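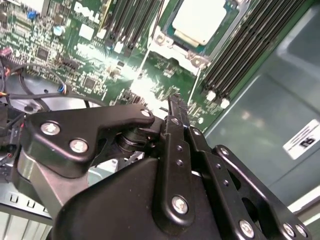 The project studied how survivors of economic abuse learn that a former partner has opened credit in their name, and how long it takes them to have the debt removed. The term coerced debt is used throughout for any loan, card or service contract taken out by force, by threat or without the survivor's knowledge. Much of this debt is now created online, and the part of a household computer that matters in such a case is seldom the hardware. Advocates told us that creditors often treat a shared home computer as proof of shared consent. The report therefore deals with paperwork, deadlines and the conduct of lenders, and leaves technical evidence to others.

The study was carried out by Lucero Echeverri, Murray Gagnon and Alper Değirmenci under the supervision of Hui-mei Shih. Interviews were held with 26 survivors referred by the Trosavari Family Advocacy Center and with six advocates employed there. Participants could stop at any time, and two withdrew before the interviews were coded. Their answers have been removed. The team also read 507 dispute letters from the Center's closed files, with names and account numbers blacked out by Center staff before release.

Most participants first learned of the debt from a collection call or a refused rental application. Few had seen a bill, as statements had been sent to an email address controlled by the abuser. Several had left the home with no identification and could not pass the phone checks required to obtain their own credit report. One participant described reading out her late mother's address to a call center worker and being told the answer did not match the file.

The dispute letters show a wide range of replies to similar facts. Some lenders closed the account after receiving a protective order. Others asked for a police report naming the debt itself, a document that many survivors did not have and some were afraid to request. Letters signed by an advocate received a written reply more often than letters signed by the survivor alone. The files do not allow us to say why.

The team recommends that the Center adopt a single intake sheet for debt questions, to be completed at the second meeting, and that survivors be offered a safe mailing address before any dispute is sent. A draft of the sheet was reviewed by Cengiz Eren of the Ekmont Legal Clinic in December and is attached as Appendix B. His comments on the section covering joint tax returns have not yet been included.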